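In praise of the wooden chopping board

I grew up in a house with one chopping board. It was brown, it weighed as much as the dog, and everything we ate went across it. When I moved out I bought a set of floppy plastic mats in cheerful colours, and for years I thought I'd moved up in the world.

Then I rented a place in Skormont with a kitchen barely wider than my shoulders, and the last tenant had left a slab of wood behind. I used it once for onions and never went back to the mats. The sound alone won me over! A knife on plastic clacks, but on wood it gives a soft low knock, and you find yourself slowing down and cutting better.

People will tell you wood is too much work. I oil mine every February and again when it starts looking thirsty, and it's one of the nicest jobs in the house – a rag, a bit of mineral oil, the radio on, the grain coming up dark and rich under your hand. Wash it, dry it, stand it on its side. Please keep it out of the dishwasher.

Price is the fairer complaint. A decent board at the market in Drarner cost me $49, and I've seen big end-grain blocks going for up to $2000, a sum I'd struggle to explain to my family. But you don't need a showpiece. You need something heavy enough to stay put and large enough that the carrots don't roll onto the floor.

What I love most is that no two are the same. Even a plain maple board, just strips glued side by side, has its own weather in it: a creamy strip beside a pinkish one, then a swirl where the tree did something odd. 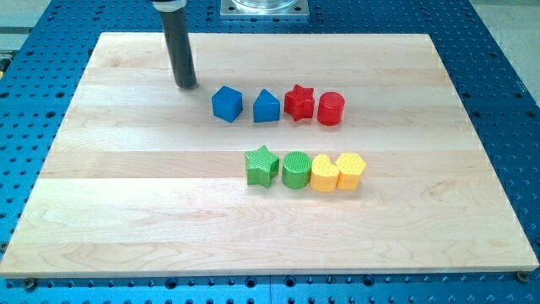

Pale maple in long glued strips, with darker streaks in the grain.

I keep 2 boards now, one for meat and one for everything else, and the second has a dip worn into the middle from years of garlic. I could sand it flat in an afternoon. I'm not going to, because that dip is where the garlic goes.

So if there's an old board at the back of your cupboard, or in your nan's shed under the paint tins, pull it out and have a look. If it's sound, give it a scrub and a good oiling, leave it overnight, and chop something on it tomorrow – a big bunch of parsley is a lovely place to start.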